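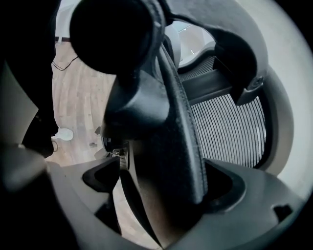

Opening Remarks - Low-Budget Thrillers Night
Speaker: Anjana Mridha
Last updated: 14 Feb 2026

- Welcome everyone in. Thank Westis for the hall and the projector.
- Tonight's film is Stestden! I've seen it four times and still grip my seat during the ferry chase.
- Quick setup, no spoilers: a night clerk finds a stranger's suitcase, and by morning the whole town wants it.
- Shot in December with a crew so small that the director held the boom mike. Ask people to listen for the wind in the dock scenes - it's all real.
- Kumarasinghe's score! Play the 100-second clip. Let it finish before talking.
- Mention the long take on the stairs. Page 236 of the script, cut down from 200 lines to almost no talking.
- Lights down. Q&A after the credits.

Contact: Muvix Film Club | © Muvix | Back to top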